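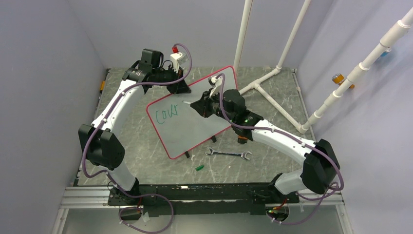
Gidska FAQ: Saving and Loading Games

Reading time: 4 min

Search the docs... Go

These are the questions we get most often about the save module in Gidska, the small Python library for 2D games. If you haven't opened a window and drawn a sprite yet, start with the beginner pages and come back.

Where does Gidska put save files?

In a folder named after your game, inside the user's home directory. You set the name once when you create the Game object. If you leave it out, Gidska uses the name of your main script, so renaming the script later makes the old saves seem to disappear. They are still there, under the old name.

What can I store in a save?

Numbers, strings, booleans, lists and dictionaries. Sprites, sounds and fonts can't be stored. Save the position and the name of the sprite, then build it again when the game loads.

Why does my game freeze for a moment when it saves?

You are probably calling save() inside the update loop. Gidska writes to disk every time you call it – it doesn't check whether anything changed. Call it at the end of a level, or when the player opens the menu. A save with 200 entries is fine. At 2000 you may notice a pause on older laptops, and save_later() is the better choice. It waits for the next scene change.
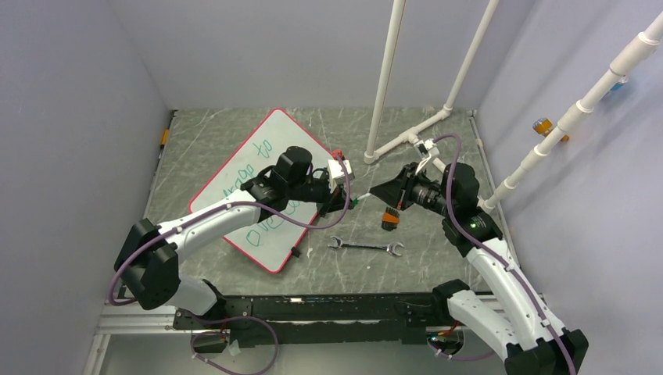

If you use save_later(), call flush() before the game quits. Otherwise the last save can be lost when the player closes the window in the middle of a scene.

How do I add a new field without breaking old saves?

Give load() a dictionary of default values. Any key missing from the file is filled in from the defaults. Keys that are in the file but not in your defaults are kept, so a player can go back to an older version of your game and lose nothing.

I get error 329. What does it mean?

The file was found but could not be read. Most of the time it was edited by hand and a comma or bracket is missing. Gidska keeps the previous save with .old at the end of the name. Delete the bad file, rename the .old one, and try again.

Can I have more than one save slot?

Yes. Pass a slot name to save() and load(). Names can be up to 80 characters long, letters and digits only. Call slots() to get the list for your menu.

Are saves encrypted?

No. They are plain text, and any player can open and change them. The Andance add-on adds a checksum, which will tell you that a file was changed but won't stop anyone from changing it.

Comments (3)

Facundo Henríquez
The script name thing got me. Renamed main.py and thought I'd wiped my daughter's progress. Might be worth a warning in the console.

Delia Alarcón
Does flush() block? My quit screen has an animation on it.

Domingo Ledesma
@Delia yes, it blocks until the file is written. I call it before the animation starts and haven't had any trouble.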